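프로톨름(Proltholm) 공유 작업실 살림 모임 회의록

때: 9월, 오후 2시 시작
곳: 큰 흰 테이블이 있는 방
적은 사람: 이번 달 기록 당번

시작하기 전에 한마디만요. 지난번 회의록이 너무 딱딱해서 끝까지 읽은 사람이 없다는 말을 들었습니다. 그래서 이번에는 제가 말하듯이 적습니다. 빠뜨린 내용이 있으면 문서 밑에 댓글로 달아 주세요. 제가 고쳐 놓을게요!

1. 지난 회의에서 넘어온 것

창고 열쇠 복사는 끝났습니다. 두 벌을 만들었고 한 벌은 현관 서랍에, 한 벌은 발로(Balo) 쪽 사무실에 맡겼어요. 발로 쪽에서 받았다는 답장도 왔습니다. 복사비 4000원은 공용 지갑에서 나갔고 영수증은 지갑 안쪽 칸에 접어 넣어 두었습니다.

창문 블라인드 건은 또 넘깁니다. 견적을 받기로 한 사람이 오늘 못 왔어요. (저는 블라인드 없이도 괜찮다고 생각하지만 오후에 창가에 앉는 분들은 생각이 다르시더라고요. 네, 알겠습니다.)

2. 큰 테이블, 어떻게 쓸 것인가

오늘 제일 길게 이야기한 안건입니다. 테이블을 쓰고 나서 자기 물건을 그대로 두고 가는 일이 계속 있다는 거죠. 가방, 충전기, 읽다 만 책, 지난달에는 우산이 일주일 넘게 있었고요. 의견은 크게 둘로 갈렸습니다. 한쪽은 저녁마다 테이블 위를 완전히 비우자는 쪽, 다른 한쪽은 작업하던 건 한쪽 끝에 모아 두게 해 주자는 쪽이에요.

저는 처음에 두 번째 편이었는데, 듣다 보니 마음이 바뀌었습니다. 한쪽 끝이라는 게 사람마다 다르더라고요. 누구한테는 창가 쪽이 끝이고 누구한테는 문 쪽이 끝이고, 그러다 보면 가운데만 남잖아요. 게다가 후앙카(Huanca) 재봉 모임은 천을 펼쳐야 해서 테이블 전체가 필요합니다. 그분들이 올 때마다 남의 물건을 하나하나 옮기고 있었다는 걸 오늘 처음 알았어요. 죄송했습니다, 정말로.

정한 것: 저녁 8시에 테이블 위를 비웁니다. 그 시간에 작업 중인 사람은 나갈 때 비우면 됩니다. 남아 있는 물건은 마지막으로 나가는 사람이 선반 맨 아래 칸으로 옮깁니다. 주인을 찾아 연락할 의무는 없어요. 이 부분에서 다들 안심하는 분위기였습니다.
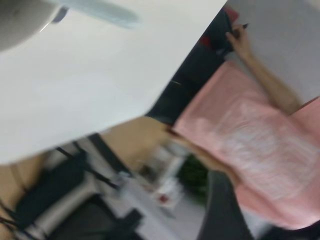
의자 이야기도 나왔습니다. 바퀴 달린 의자를 테이블 밑에 밀어 넣지 않고 가면 청소할 때 하나씩 다 끌어내야 해서 번거롭다고요. 따로 규칙으로 만들지는 않고, 일어날 때 밀어 넣자는 정도로 해 두었습니다. 등받이 높이를 바꾼 사람은 원래대로 돌려놓아야 하느냐는 질문이 있었는데 원래 높이가 얼마였는지 아무도 대답을 못 해서 그냥 넘어갔습니다.

벽 쪽에 가방걸이를 달자는 제안이 있었어요. 저는 대찬성! 가방이 테이블에 올라가는 건 결국 바닥에 두기 싫어서잖아요. 다만 벽에 못을 박아도 되는지 건물 쪽에 물어봐야 합니다. 안 된다고 하면 세워 두는 옷걸이형으로 알아보기로 했고, 값은 다음 모임 때 비교해서 가져오기로 했습니다. 옷걸이형은 넘어진다는 반대 의견이 있었다는 것도 적어 둡니다. 전에 있던 곳에서 외투를 한꺼번에 걸었다가 통째로 쓰러진 적이 있대요.

3. 컵과 커피

잠깐 쉬었다가 이어서 했습니다. 쉬는 동안 커피 얘기가 먼저 시작돼 버려서 원래 4번이던 안건을 당겼어요.

파델(Padell) 원두를 계속 시킬지가 첫 번째였습니다. 쓰다는 사람, 딱 좋다는 사람, 자기는 차만 마시니 상관없다는 사람이 있었고요. 저는 딱 좋다는 쪽인데 기록하는 사람이라고 한 표 더 주지는 않더군요. 지금 있는 봉지를 다 마신 다음 덜 볶은 걸로 한 번만 바꿔 보고, 그때 다시 이야기하기로 했습니다.

두 번째는 컵입니다. 공용 컵과 개인 컵이 선반에서 섞여 있어서 헷갈린다는 이야기였어요. 개인 컵은 바닥에 이름 스티커를 붙이고 선반 오른쪽에, 공용 컵은 왼쪽에 둡니다. 스티커가 없으면 공용으로 봅니다. 아끼는 컵이 있는 분들은 꼭 붙여 주세요, 저도 오늘 붙이고 갈 겁니다.

세 번째, 숟가락. 숟가락을 꽂은 채로 컵을 테이블에 두고 자리를 뜨지 말자는 말이 나왔습니다. 팔꿈치로 손잡이를 건드려 쏟을 뻔했다는 분이 계셨고, 재봉 모임 쪽은 밝은 천에 커피가 튀는 게 제일 무섭다고 하셨어요. 저어서 바로 빼고 개수대에 두면 되는데, 그걸 저부터가 잘 못합니다. 받침 접시를 하나 놓자는 의견으로 정리했습니다. 접시는 집에 남는 게 있는 분이 가져오기로 했고요. 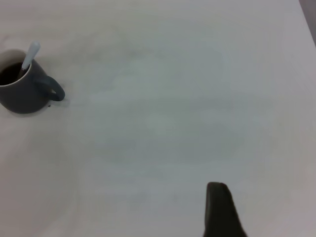 글·정리: 이번 달 기록 당번 | 살림 모임 게시판 > 회의록

컵 안건에 덧붙일 것이 하나 있습니다. 테이블에 동그란 컵 자국이 남는 문제예요. 흰 상판이라 커피 자국이 바로 눈에 띄니까 컵받침을 쓰자고 했는데, 예전에 사 둔 컵받침이 어디 있는지가 문제였습니다. 찾아보고 없으면 펠트로 된 걸 새로 사기로 했어요. 재봉 모임에서 자투리 천으로 만들어 줄 수도 있다고 하셔서 다들 반가워했습니다. 그쪽 형편이 되는 대로 부탁드려요!

행주는 매주 삶는 것으로 유지합니다. 테이블 닦는 행주와 그릇 닦는 행주를 구분하자는 의견에 반대가 없었고, 테이블용에는 모서리에 실로 표시를 해 두기로 했습니다.

4. 선반 정리

안 쓰는 서류철과 상자를 한번 들어내기로 했습니다. 이번 달 29일까지 각자 자기 것을 가져가 주세요. 그 뒤에 남은 것은 버려도 되는 것으로 봅니다. 버리기 전에 게시판에 사진을 한 번 올리자는 의견이 있어서 그것도 그렇게 하기로 했어요. 종이류는 따로 묶어서 건물 뒤편에 내놓습니다.

맨 아래 칸은 위에서 정한 대로 테이블에서 옮긴 물건 자리로 비워 둡니다. 그러니까 거기 있는 전기포트 상자 주인분, 제발 먼저 좀 가져가 주세요.

5. 기타

- 현관 등이 깜빡거립니다. 건물 쪽에 가방걸이 문의를 하면서 같이 말하기로 했습니다.
- 발로 쪽에서 접이식 의자를 빌려 달라고 합니다. 빌려드리되 쓰는 날짜를 게시판에 적어 달라고 하기로 했습니다.
- 다음 기록 당번은 제비뽑기로 정했고, 당번표에 적어 두었습니다.

다음 모임까지 할 일
- 건물 쪽 문의 (못 박기, 현관 등)
- 옷걸이형 가방걸이 값 비교
- 블라인드 견적
- 이름 스티커 사기, 컵받침 찾기

다음 모임도 같은 방에서 오후 2시에 합니다. 간식은 재봉 모임 쪽에서 맡아 주신대요.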